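Noltodard Home Inventory
Getting Started, Section 3: Setting Up Your First Bin

Welcome back! If you worked through Section 2, your account is ready and your label sheets are printed, so now comes the fun part. By the end of this section you'll have one real bin in the system, and you'll be able to find anything in it from your phone while standing in the hardware store.

Before you start
Pick a bin you open a lot. A junk drawer is fine, and so is that box in the hall closet. Leave the attic for later (we know it's tempting!). You need your phone, one sheet of labels and a clear spot on the floor or a table.

3.1 Create the bin

1. Open the app and tap Places.
2. Choose a room, or tap New Room and type a name.
3. Tap Add Bin. The app gives the bin a number. Ours was 42, and yours will be the next one free on your label sheet.
4. Type a short name. "Batteries and bulbs" works much better than "Misc 2", as you'll find out the first time you search.
5. Tap Save.

Note: Bin numbers can't be changed after you save. Names can be changed as often as you like.

3.2 Put on the label

1. Wipe the spot with a dry cloth.
2. Peel the label from the corner with the small arrow.
3. Press it down from the middle outward and hold for 8 seconds.
4. Scan it once. Your phone buzzes when the label and the bin are linked.

Caution: Do not stick labels on a surface hotter than 85 degrees Fahrenheit. The glue softens and the label slides. In a sunny garage, do this step in the morning.

Mixed bins are welcome, by the way. You don't have to sort by type before you begin, and plenty of our happiest users never do.

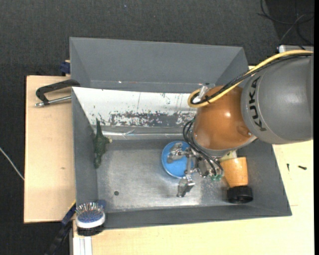
Figure 3-1. An open metal bin with mixed contents.

3.3 Add what's inside

1. With the bin open on your screen, tap Add Item.
2. Type a name, or tap the microphone and say it.
3. Add a tag if you want one. Tags are great for things that live in several places, like tape!
4. Repeat until you've listed everything you'd ever want to look up. Skip the rubber bands.
5. Tap Done.

Note: The free plan holds 1,491 items. The counter is at the bottom of the Places screen.

3.4 Try a search

Go to the home screen and type the first few letters of any item. The bin number and room come up right away. If you get no results, pull down to refresh and check that you tapped Done in step 5 above.

Tip from Ilse Koster on our support team: add the words your family uses. If everyone at your house calls the remote "the clicker", put "clicker" in the tags and the whole household can find it.

Moving a bin to another room? Open it, tap Move, pick the new room and save. The label stays right where it is.

Next: Section 4, Sharing Bins With Your Household
Section last updated Tuesday, June 18, 2019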